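Home | Builds | Arm | Parts | Contact

Section 4: Memory module pick
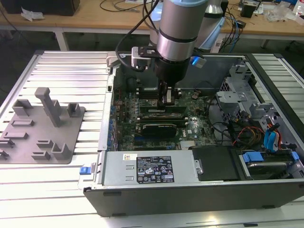
By Nia Probert, Hillwood shared workshop

1. Lay the tower on its side on the slotted table, board facing up.
2. Jog the arm down over the memory slots at low speed. Ignore the "auto-align" setting — I have yet to see it align anything.
3. Close the fingers on the module and lift 16 mm.

Note: Zakville claims 2,000 picks per set of pads. I would check them well before that.

CAUTION: Unplug the mains lead before step 2.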